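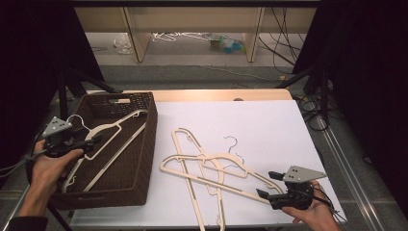

Hangers and a woven basket at the Parnwood sorting room, Prernthorpe.

Parnwood resale shop moves to a single hanger standard

The Parnwood clothing resale shop in Prernthorpe will stop mixing hanger types on its sales floor in December, under a sorting and rehanging procedure now in use in its back room. The procedure covers all adult tops, knitwear and light jackets. Coats, pants and children's clothing stay on their present hangers until a later stage.

The shop has 600 hanging positions on the floor. A check of the rails found 173 garments on hangers that did not match the width or hook type of the others on the same rail. Most had come in with donated clothing and had gone straight out with the garment. Mixed hooks sit at different heights on the rail, which puts hems out of line and makes the spacing uneven. Wide hangers also push out the shoulders of smaller sizes.

Thaddeus Begay, who runs the stockroom, wrote the procedure. Incoming hangers are taken off the garment at the sorting table and checked for cracks at the neck and at the ends of the arms. Sound ones go into baskets by type. Cracked hangers and hangers with loose hooks go to recycling. Only one basket of each type is kept at the table, and full baskets are emptied onto the storage rail before the next batch of donations is opened.

Plastic hangers with notched shoulders are kept for tops with straps or wide necklines. Metal hooks and plastic hooks are held on separate rails. The metal hooks turn more easily, so they are assigned to the display rail by the door, where garments are faced toward the entrance. Plastic hooks are used on the long rails, where all garments face the same way.
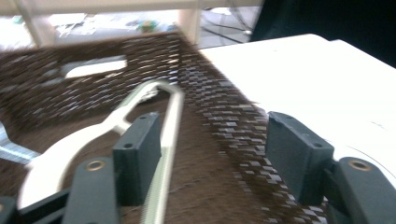
Knitwear takes the most time under the new procedure. A knit hung by the shoulders for several weeks will stretch at the points where the arms of the hanger end, and the marks do not always come out with steaming. The garment is first laid flat on the table and smoothed from the center outward. Its weight and the openness of the stitch then decide how it is stored. A light, close knit may be hung in the normal way. A coarse one, such as the dark brown knit with a white plastic hanger on top of it, is to be folded over the hanger if it has to go on a rail at all. The garment is folded in half lengthwise with the sleeves together, the hanger is laid on it with the hook at the underarm, and the body and sleeves are brought over the arms from each side. Heavy sweaters are shelved.

"We were losing good sweaters to shoulder bumps," Begay said. "Folding one over takes longer, and we sell it at the full price."

The replacement stock comes from Starklow, a store fixture supplier, which delivered 200 plastic hangers of one width in the first order. Timo Kröger, who handles the account for Starklow, said the width was chosen to fit the middle of the shop's size range. Larger sizes will use the wider hangers already in stock, held on their own rail so that they do not drift back into general use.

Staff are trained in pairs at the sorting table. Each pair works through one bag of mixed donations, and Begay checks the results against a printed card before the garments are tagged. The card lists 5 garment groups with the hanger and hook type for each. A second card, for folding, is posted above the knitwear shelves.

The shop does not need more hangers from the public at present. Donated clothing may still be brought in on hangers, and donors who want them back should ask at the counter before the bag is taken through. Opening hours are unchanged during the work.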